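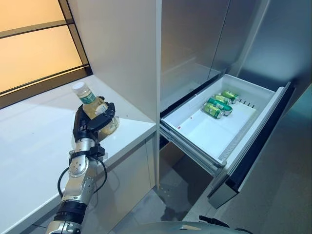

Preguntas frecuentes: botellas de líquido y encimeras blancas

Inicio | Cocina | Limpieza | Preguntas frecuentes | Contacto

Esta página reúne las consultas recibidas en Tiletti sobre el uso y la conservación de encimeras blancas lisas y sobre las botellas de plástico que se dejan encima. Revisión técnica: Rosário Frade. Última actualización: 16 de julio de 2020.

¿Puedo dejar una botella de plástico transparente sobre la encimera de forma permanente?

Sí, siempre que la base esté seca y el tapón bien cerrado. El plástico no raya la superficie por sí solo. Lo que raya es el grano de arena o de sal atrapado entre la base y la encimera cuando la botella se arrastra. Levántela para moverla.

Mi encimera está junto a una ventana. ¿Afecta la luz al contenido de la botella?

Depende del líquido. El aceite se degrada con la luz y con el calor, y un envase transparente no lo protege. Los zumos y las bebidas con color natural pueden perder tono. El vidrio esmerilado difunde la luz, pero deja pasar buena parte de ella, de modo que no sustituye a un armario cerrado. Para aceites recomendamos el mueble bajo, lejos del horno.

El líquido es de color amarillo pálido. ¿Puedo saber por el color qué contiene?

No. Un amarillo pajizo es compatible con aceites, bebidas, vinagres y productos de limpieza. Lea siempre la etiqueta del fabricante y no trasvase productos de limpieza a botellas de bebida. Si una botella ha perdido la etiqueta y no se conoce el contenido, no lo pruebe ni lo huela de cerca. Llévela al punto limpio cerrada.

¿Qué marcas deja un cerco de líquido en una superficie blanca?

El agua deja cal. El aceite deja una película que retiene polvo y se ve gris al cabo de unos días. Las bebidas azucaradas dejan un borde pegajoso que se limpia con agua templada. El vinagre y el limón no suelen afectar a los laminados, pero sí atacan el mármol y otras piedras calizas. En esos materiales el cerco mate no es suciedad, sino pérdida de pulido, y no se elimina frotando.

¿Cómo se limpia un cerco reciente?

1. Retire el líquido con papel absorbente, sin extenderlo.
2. Pase una bayeta de microfibra con agua templada y una gota de jabón neutro.
3. Aclare con otra bayeta solo con agua.
4. Seque.

En el caso del aceite puede ser necesario repetir el segundo paso. No emplee estropajo verde ni polvos abrasivos. El brillo satinado se pierde por zonas y el defecto se aprecia sobre todo con luz lateral.

La encimera se ve más gris en un extremo. ¿Está manchada?

Compruébelo antes de aplicar ningún producto. Con luz de ventana, la zona mejor iluminada parece más blanca y el resto más gris. Apoye una hoja de papel blanco en los dos puntos: si la hoja cambia de tono en la misma medida, la diferencia es de iluminación.

¿Cómo debo sujetar una botella llena para no derramarla?

Por el centro del cuerpo, con el pulgar por delante y sin apretar en exceso. El plástico fino cede y, si el tapón está abierto, el líquido sube. Abra el tapón de rosca con la botella apoyada.

¿A qué distancia del borde conviene dejarla?

A 20 cm o más del canto frontal. Además de evitar caídas, se reduce el goteo sobre el frente del mueble bajo, donde la junta vertical entre puertas recoge líquido y lo conduce hacia los cantos.

¿Qué hago si ha goteado por el frente del armario?

Seque primero el canto inferior de la encimera y después la junta, con un paño doblado. Deje las puertas abiertas 3 horas. Si el canto se ha hinchado, la limpieza no lo corrige y hay que sustituir el frente - los tonos blancos de series distintas no siempre coinciden, así que conviene pedir una muestra.

¿Atienden consultas sobre encimeras que no son de Tiletti?

Sí, con carácter orientativo. Indique el material y el acabado. Las consultas sobre la serie Riltstead las responde Kanokwan Noiphan; el plazo de respuesta es de 22 horas laborables.

Utilizamos cookies propias y de terceros para mejorar la navegación. Aceptar | Rechazar | Configurar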